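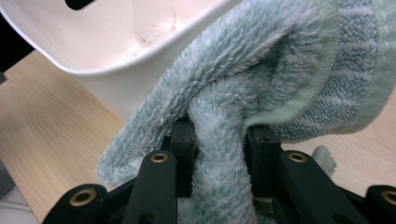
Last updated: 11 Feb 2026
Reading time: 2 minutes

Minutes of the chores group, Sermont reading room

I took the notes again, so apologies for the gaps where I was talking instead of writing.

Minutes of the last meeting
Agreed, with one change. I'd written that the Fondura floor cleaner "gave up" on the stairs. It was never on the stairs. I've put it right.

Can machines do the washing yet?
This took up most of the evening, and I'd say we split down the middle. The washing and drying bits were sorted before most of us were born, so what we're really asking about is everything either side - getting things out, working out which way up they are, folding them and putting them away.

I said I thought towels were the fair place to start, being rectangles, and got told off for it. A towel is only a rectangle when it's flat! Pick one up by the middle and the corners could be anywhere. Plush ones are worse, as two black fingers pinching a fleecy pile get a good fistful of fluff and still have no idea where the edge is. Somebody pointed out that a woven border helps, because it's flatter and tighter than the rest and you can follow it along to a corner. I do that myself without thinking, so I was rather won over.

The other side felt we were being gloomy. Shirts and fitted sheets may be years off, they said, but a machine that folded plain towels slowly while you were out would suit plenty of households. Speed doesn't matter much if you aren't stood there watching it. Fair point, and I've changed my mind a bit since May.

Shop floor
Shorter, this one. The Pusturach shop has been quoted 3000 pounds for a shelf-scanning machine from Hayat. It reads labels and tells you what's run out, but it won't lift a tin. We couldn't see what a small shop would do with that, when whoever fills the shelf can see the hole in it. Back rooms and big stores, maybe. Bagging up soft things (scarves, tea towels, bath mats) was thought to be just as hard as laundry and for the same reasons.

Vote
I asked for a show of hands on "a machine could do the towels in an ordinary house today". Two for, two against, and the rest wanted me to say what I meant by "do". I didn't have a good answer - carried over.

To do
Me: write a proper wording for the vote, including whether putting away counts.
Everyone: bring a towel from home, any size, for a go at folding one-handed using kitchen tongs.
Pusturach shop: ask Hayat if the machine can be tried before paying.

Any other business
The heating was too high again. Washing-up is the topic for next time, starting with cutlery.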